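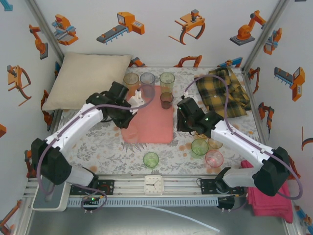 반투명 컵과 쟁반: 작업면 정리 기록

Skoltilum 작업실에서 쓰는 컵과 쟁반의 배치를 기록한 갤러리이다. 정리는 Kiều Lý, 본문 작성은 Raghda Hattar가 맡았다. 최종 수정 2021-02-02.

맨 위 사진의 구성
연어빛 분홍색 직사각형 쟁반을 매트 중앙에 세로 방향으로 두었다. 모서리는 둥글다. 쟁반 뒤쪽 가장자리를 따라 왼쪽부터 호박색, 투명한 회색, 연녹색 컵이 한 줄로 선다. 연녹색 컵 바로 앞, 쟁반 위에는 그보다 작은 짙은 갈색 컵이 있다.

쟁반 밖의 컵
쟁반 앞쪽에 녹색 컵 하나가 따로 놓여 있다. 오른쪽에는 밝은 녹색, 분홍색, 옅은 호박색 컵이 모여 있고, 옅은 호박색 컵은 나머지 둘 뒤로 일부 가려진다. 분류표에서는 쟁반에 속한 컵을 A군, 쟁반 밖의 컵을 B군으로 적는다.

매트
미색 바탕에 회색 고사리 잎과 가지 무늬, 작은 주황색 점이 들어간 것. 반투명 컵은 바탕 무늬가 비쳐 색이 달라 보이므로 색상 판정은 매트 위에서 하지 않는다. 판정할 때는 무늬 없는 흰 종이를 깔고 컵을 하나씩 올린다. 연녹색과 밝은 녹색은 이 방법으로 구분해 적는다.

쿠션류
왼쪽 뒤 구석의 크림색 베개는 컵 목록에 넣지 않는다. 직물류 대장에 별도로 기재하며, 대장 양식은 Imrie 서식을 그대로 쓴다.

보관 규칙
1. 같은 크기끼리만 겹친다. 작은 컵을 큰 컵 안에 넣어 두면 수량 확인에서 빠지기 쉽다.
2. 겹친 컵이 빠지지 않으면 비틀지 말고 바깥쪽 컵만 미지근한 물에 담근다.
3. 세척 후에는 엎어서 30분 이상 말린다. 마른행주로 문지르면 표면에 잔흠집이 생긴다.
4. 쟁반은 컵과 따로 세워서 보관한다. 선반 칸의 안쪽 폭은 300 mm이다.
5. 흠집이 난 컵은 버리지 않고 뒷줄 상자로 옮긴다. 상자에는 옮긴 달만 적는다.

색상 표기
호박색은 진한 것과 옅은 것을 나누어 적는다. 녹색 계열은 '연녹', '녹', '밝은 녹'의 세 단계이다. 예전 목록에서 '노랑'으로 적은 항목은 대부분 옅은 호박색에 해당하며 아직 전부 고치지 못했다. 무색 컵은 '투명'으로만 적으면 반투명 제품 전체와 혼동되므로 '무색'을 앞에 붙인다.

목록 번호
Benitz 목록의 번호는 1000번대를 컵에 배정했다. 쟁반 번호는 Prillico 선반의 칸 번호를 따른다. 두 체계를 하나로 합친 번호표는 3월에 올린다. 그 전까지는 기존 번호를 사용하고, 새로 들어온 컵에는 임시 번호 대신 색상명과 입고 순서를 적어 둔다.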